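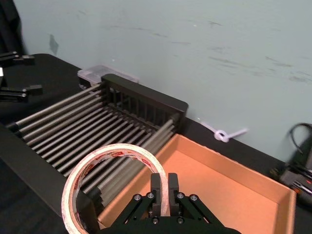

Home Topics Ask Unanswered Kitchen & Pantry Log in

How do I keep a sourdough starter going when I only bake once a week?

I'm six weeks into sourdough and completely hooked! My starter came from a neighbor and it doubles like crazy, but I'm feeding it every morning and throwing out so much flour that I've started feeling guilty. I work long shifts and can only bake on Wednesday, one loaf, sometimes two if my sister wants one.

Right now it lives on the counter in a quart jar. I give it Havwood bread flour and tap water, equal weights, and keep 105 grams in the jar after feeding. Kitchen is usually warm in the afternoon. Can I put it in the fridge the rest of the week without hurting it? And if so, do I feed it before it goes in or after it comes out, or both? I've read three different things and would love to hear from people who really do this.

Also, is there anything fun to do with the extra? I've made so many pancakes.

- Flurina Zwahlen

2 answers

Yes, yes, yes, put it in the fridge! I've kept mine that way for years and it's the happiest thing in my kitchen. Feed it, leave it out for an hour or so until you see the first few bubbles, then put the lid on loosely and move it to the back of the shelf. It'll keep rising slowly in there for a day and then go to sleep.

For a Wednesday bake I'd take it out Tuesday morning, feed it, feed it again before bed, and by breakfast it should be domed and smelling like yogurt. If your kitchen is cold, give it longer - the clock matters less than the bubbles. A grayish liquid on top just means it's hungry. Pour it off or stir it in, either is fine (stirred in tastes more sour, which I love).

You can also keep a lot less. I hold back 27 grams, that's all, and build it up the day before to whatever the recipe calls for. It cut my waste down to almost nothing and I wish I'd started sooner.

Scrape your jar down, too. Dried starter around the rim is where mine once got moldy. I have two jars now and swap them every other feeding, so one is always washed and ready. 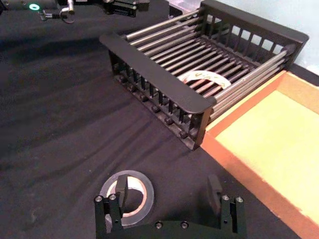

Siiri Butkienė: I agree on the fridge but I skip the second feeding. One on Tuesday night with water at 88 degrees and it's ready for me in the morning, no trouble. Rye flour helps if it gets sluggish, just a spoonful. For the extra, make crackers! Mix it with melted butter and salt, spread it super thin on parchment and bake low until crisp. Sesame seeds on top are so good.

Was this helpful? Yes No Share More in Kitchen & Pantry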